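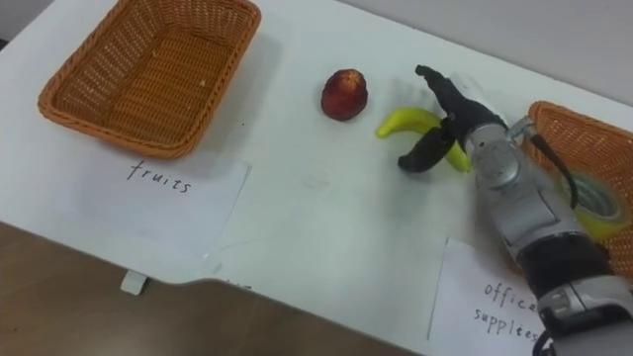
So I finally did it. After months of telling everyone who would listen that I was going to swap the gripper on my arm, I cleared a whole weekend, made too much coffee and swapped the gripper on my arm. Then I swapped it back. Then I swapped it again, which will make sense in a bit.

If you're new to the blog, the short version is that I have two arms at home, both secondhand, and a rented room above a tile shop where I let them move groceries around. I don't do this for a living. I do it the way other people build model trains, except I think the train people spend less.

The two grippers I was comparing are the Ferska, a black two-finger one that I've had since last September, and the Seixas, which has three soft fingers and looks like something you'd pull off the bottom of a boat. I bought the Seixas because a lot of folks on the Ivham forum swear by it for produce. I like produce. It's cheap, it comes in weird shapes, and you can eat the test equipment when you're done (unless it hits the floor, and even then I've been known to be flexible).

The task was the one I always go back to. Two wicker baskets on the white table, one for fruit and one for office stuff, with a handwritten label next to each. The arm has to read the labels through the head camera, work out what's what and put things where they go. The spelling on "office supplees" is all mine, by the way. I wrote it in a hurry, and by the time I saw it I had already recorded a bunch of runs with that sheet on the table, so now it has to stay or I can't compare anything. The software reads it just fine. My pride is another matter.

I did 30 picks with each gripper. Same fruit, same roll of tape, same lights, same controller settings wherever I could keep them the same. I know 30 isn't a lot. I also know what my evenings look like.

Let's start with the Ferska, because I already knew its moods. It's fast and it's exact. You tell it to go to a spot and it goes to that spot, and the two fingers close in a straight line so you can pretty much see in your head what's going to happen before it does. On the banana it was great! It comes in across the middle, one finger on each side, and lifts. The only thing I had to fuss with was the force. Out of the box it squeezes like it's mad at you, and my first banana back in the fall ended up with a waist. I've got it turned down to 40 percent now and I haven't bruised one in ages.

Round things are where it struggles. A round red fruit sitting all by itself on a slick tabletop has a lot of options when two flat pads come at it, and if the pads land even a little off center, it just squirts out sideways and goes for a walk. I dropped 6 of the 30 with the Ferska, and every single one of those was something round. I chased one down the stairs. The tile shop people have stopped asking.

Then the Seixas. Round fruit? A dream. The three fingers sort of fold in from all sides and the thing has nowhere to go. I sat there grinning like a fool for the first few picks. It cradles. I don't know a better word for it — you watch it close and your shoulders come down a little.

But then it gets to the banana and it has no idea what to do with itself. Two fingers grab, the third one kind of pokes the air, and the banana tips over to one side on the way up because it's being held by a corner. It got most of them into the basket in the end, but it wasn't pretty, and I had to add a pause at the top of the lift so the swinging would settle down. That pause adds up when you're standing there with a sandwich waiting for run number whatever to finish.

And the roll of tape was a whole thing. With the Ferska, you can put one finger inside the hole and one outside and pinch the wall of the roll, which is very satisfying. The Seixas fingers are too fat for that. It has to hug the whole roll from above, and if the roll is lying a bit tilted, it will push it around the table for a while first. There's one run where it pushed the tape right up against the basket and then stopped, and I swear it was waiting for me to help.

The other surprise was the camera. I hadn't thought about this part at all before I started. The head camera looks down at the table from up high, and when the arm comes in from the right, it covers up a good chunk of the office side. The arm blocks part of that label no matter which gripper is on, but the Seixas is so much wider that it also hides whatever it's about to grab. With the Ferska you can still see banana on both sides of the fingers, and the software can check that it's got the right thing. With the Seixas it's going in on faith. I tried adding a little camera at the wrist and got it to work for a while, and then the cable came loose, so that's going to be its own post.

Speaking of cables. Please leave more slack than you think you need near the wrist. I leave a big loop there now. It looks sloppy and it catches on my sleeve, but the wrist can turn all the way over without yanking anything.

Cost: the Seixas was $69 used from a seller in Drarkivby, plus shipping that I'm not going to talk about. One of the fingers showed up with a small tear that I patched with bike tube glue. It's holding.

For now the Ferska is back on. I sort more long skinny stuff than round stuff, and I'm used to it. I did order some softer, grippier pads for it, with a bit of a curve to them, and if those fix the runaway fruit problem, the Seixas may go on the second arm. I'll run the same 30 picks again once the pads get here, with the same baskets and the same misspelled label.

Oh, and for the person who asked in the comments last time: the baskets are from a thrift store, I don't know the brand, and no, the arm can't pick them up by the rim. I tried.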